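Newsletter > Health and Law > Court Reports
Search the archive Enter keyword Go
October 19, 2020
By Kendra Bouchard

Appeals panel sends Purungate guardianship case back to lower court
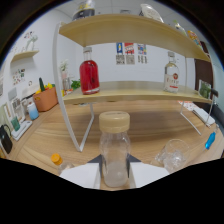

What the panel decided

The appeals panel in Purungate has set aside a May order that named a hospital as the temporary decision-maker for Tamás Erdős, a retired surveyor who lost the ability to speak for himself after a stroke. The case returns to the probate court, which must hold a new hearing with live testimony.

The ruling does not say who should make medical decisions for Mr. Erdős. It deals only with how the first hearing was run. The panel found that the probate judge relied on written statements from two doctors and gave the family's lawyer no chance to question either one.

Until the new hearing, a neutral guardian will act for the patient. The court has named Chih-ming Ng, a lawyer in private practice. His powers are limited to routine care. He may not agree to the withdrawal of treatment, and he may not approve a transfer to another facility without written notice to both sides.

Background

Mr. Erdős was admitted to Weltbridge Hospital in the spring. He had signed a health care proxy naming his niece, Rekha Chaudhary. The form carried one witness signature. State law requires two, and the hospital's legal office treated the form as void.

Ms. Chaudhary asked the hospital to honor it anyway, as a written record of what her uncle wanted. The hospital filed for temporary guardianship instead. The petition was heard in a single session that lasted 40 minutes, and the order was signed the same afternoon.

The niece appealed on two grounds. The first was that the proxy, although flawed, should have been weighed as evidence. The second was the lack of cross-examination. The panel agreed with the second and declined to reach the first. That leaves the status of one-witness forms open, and the probate court will have to take it up.

The opinion runs to 14 pages. Most of it concerns the rules of evidence for emergency petitions. The panel wrote that an emergency order may rest on written statements for a short period, but that an order with no end date is not an emergency order, whatever its heading says. The May order had no end date.

What the parties say

Wen-hsiung Fu, who represents Ms. Chaudhary, said his client was satisfied with the result and would seek an early hearing. He plans to call the treating neurologist and the one witness who signed the form.

A written statement from the hospital said that it had acted in the patient's interest and would comply with the ruling. It gave no comment on his condition. The court file describes that condition as stable, and the parts of the file that hold medical records are sealed.

Effect on other cases

The probate court received 2,853 guardianship petitions of all kinds in its last reporting year. It does not publish a separate figure for petitions filed by hospitals, so the number of orders open to a similar challenge is not known. An order already in force stays in force unless a party moves to reopen it.

Lawyers who file these petitions should note three points in the opinion. A temporary order must state the date on which it ends. A request to question a doctor must be ruled on before the order is signed – a later ruling does not cure the error. And notice to relatives must list the time and room of the hearing. In this case the notice gave the date only, and the family reached the courtroom after the session had started.

The panel turned down a request to award legal fees to the niece. Each side pays its own costs for the appeal.

Next dates

The probate clerk has asked both sides to file witness lists within four weeks. The hearing itself has not been scheduled. It will be open to the public except for testimony on medical records. Requests to attend go to the clerk's office in writing and should name the case, Peng division, Erdős matter.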